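**Saturday, Trutesska bench**

304 episodes logged on the bag task, 86 of them rejected at review. Most rejects are timing faults: wrist stream behind the joint log, so the grasp label lands on the wrong part of the motion. Skirier resamples both now, but I still don't trust the first second of any file.

Thin plastic remains the weak class. Canvas and cloth give the model a stable outline - translucent film does not. 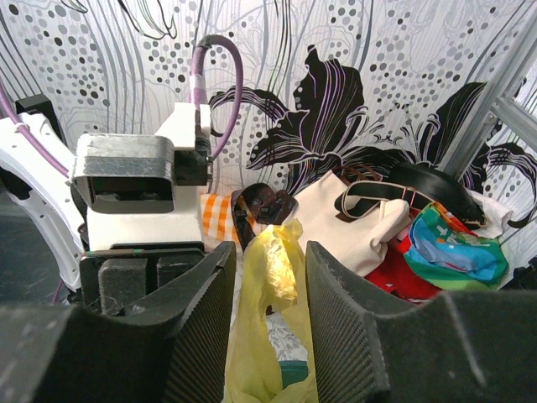

Target for the set is 700 clean episodes before Stan is retrained. Left the old split alone for now. Must ask Edetitz for more disk on the second machine.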